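Notebook, place settings
5/15/18

Started the tray work properly. Mahmoud El Fassi had the page before this one and wrote "tray too small??" across the top of it, so I'll pick up from there. I don't think the tray is too small. I think we keep putting the plate down first and in the middle, the way you would on a table, and then everything else gets shoved to the rim. A tray isn't a table! You lift it, you tilt it, and whatever is close to the edge goes in your lap.

What I'm after is one layout for one person that anybody in the group can put together without looking at a drawing. Plate, cup, fork, spoon, that's all. No glass, no napkin (Hildegard Fuchs wants a napkin, see further down). Daryna Harasym is going to need it for the Skoderwood handout in September and she has asked me twice now, so it had better be a layout and not another opinion from me.

Stayed with the dark green tray. The orange plate shows up so nicely on it, and so does the cup, and I can tell from across the room if something has slid. We tried the white Wendt tray last time and I couldn't read my own notes afterward, everything was pale on pale.

Plate goes to the right side, cup at the top corner, and the left part stays free for the cutlery. The pink-handled fork I like a lot. On a slant it takes up a silly amount of room though, and the spoon still has to go somewhere. 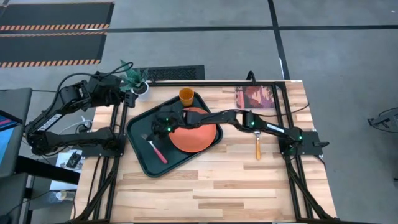
Why put the plate on the right when a place setting normally has it in the center?

Because the cutlery needs a clear strip of tray to lie flat. With the plate centered you get a narrow gap on both sides, and a fork that ends up half on the rim rocks every time the tray is picked up. Pushed over to the right, the plate gives you one decent gap in place of two useless ones. It does look lopsided until you get used to it.

Botond Dobos came by and asked why I don't do fork left, spoon right, with the plate between, like his mother would. Fair point, and I laid it out that way on paper for him. The spoon ends up under the cup handle if you use a mug with a handle, and plenty of people will. So fork and spoon together on the left of the plate. He isn't convinced. He said it looks like a cafeteria, and I said good, cafeterias carry a lot of trays.

The order I've been using, for whoever takes over from me:

Plate down first, over to the right, but not touching the rim. A finger's width is fine.

Cup next, upper corner, right way up. Don't stand it on the plate "just for now." I do this constantly and then forget it's there.

Fork and spoon last, side by side, to the left of the plate. Tines and bowl up toward the top of the tray, handles toward you.

Leave them a little apart. If they touch they rattle, and if they overlap the top one slides off.

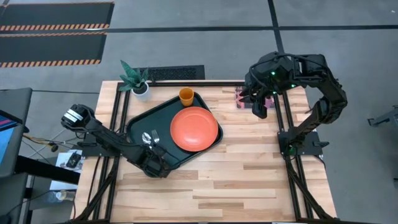 Things that still bug me

1. The plate takes up so much of the tray. I'd love to try one size down. Marlene Strobel says there's a box of the smaller Wunen ones, lot 446, on the shelf by the sink, and I went and looked and found bowls. Marlene, if you read this, which shelf?

2. Which way round the tray goes. I set it at an angle to the table because it's easier to reach in, but then "left" and "top" get muddled in the notes. From now on, left means left as seen by the person who'll be eating. I've gone back and fixed this on 2 earlier pages and I have surely missed one.

3. Napkin. Hildegard says a setting without one isn't finished. Under the cutlery would be the obvious place, and it might even stop the rattle, so okay, I'm coming around. Paper ones only, the cloth ones bunch up.

4. The Covik spoons. They're lovely to hold but heavy at the bowl end, so they want to roll over. Keep them for soup and use the plain ones for this.

Next time: same layout with the smaller plate (if it exists), then with a napkin, then carry it down the hallway and back with water in the cup. Mahmoud has offered to do the carrying. Bring a cloth.

Also, I owe Daryna a sketch. I'll do it in pencil on the facing page, tray drawn straight so she doesn't have to turn the notebook sideways.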